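2021-05-26, shoe repair bench, Marside shop

Back on the sole bonding problem today, and I think I finally got somewhere with the cement! Quick recap for whoever picks this up after me: we had three pairs come back from the Prernville branch with the foxing tape lifting at the toe bend, all glued with the new Ovden water-based stuff. The old solvent cement never did that to us (it also gave me a headache by lunch, so I'm not going back).

First thing I tried was just more open time. The can says 12 minutes and I'd been going by the clock like a good boy, but with the rain this week the shop is so damp that 12 minutes leaves it milky in the corners. Let the test strips go until they were totally clear and tacky to the knuckle, pressed them, and left them under the sandbag while I ate. Pulled them by hand after lunch. Much better, canvas fibers coming away with the rubber on most of the strip, which is what I want to see. One strip peeled clean at one end but I'm pretty sure I touched it with my thumb.

Then roughing. I'd been using the fine drum on everything and I think it just polishes old rubber. Switched to the coarse paper by hand, light strokes, wiped down with alcohol, and the difference was silly. Wish I'd done it before I did the strips, because now I have two things changed at once and can't say which one helped more. Do it again properly tomorrow: fine/short, fine/long, coarse/short, coarse/long. Same can of cement for all of it!! 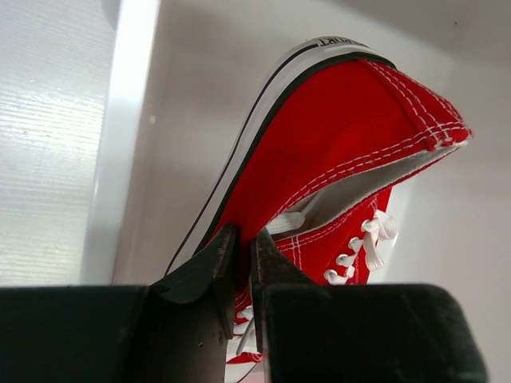

Gaetano came by around three and we argued about heat. He wants to reactivate with the hot air gun every time, the way he learned it at Messina's (his uncle's place, so you can't say a word against it). My worry is canvas, because dye shifts if you linger and the customer always notices. We settled on 57 C on the cabinet dial, 2 coats, and no gun anywhere near colored canvas. He wrote it on the wall in grease pencil so I guess it's policy now.

Side note, batch number on the can that gave us trouble is 3263. The one I opened today is a different batch, so that's a third thing changed, ugh. Gaetano Messina says he still has half a can of 3263 at home and will bring it in. If he forgets, call Vergara and ask if they have any left on the shelf.

Also the sandbag has a leak. Taped it, but there was grit on the bench all afternoon and grit under foxing tape is its own disaster. Sew a new cover, double layer, use the offcuts in the blue bin.

To do:
redo strips, four combos, same batch
label them this time
order coarse paper, down to the last sheet
flex test on the good strips, leave the bad one on the hook so we can look at it again in September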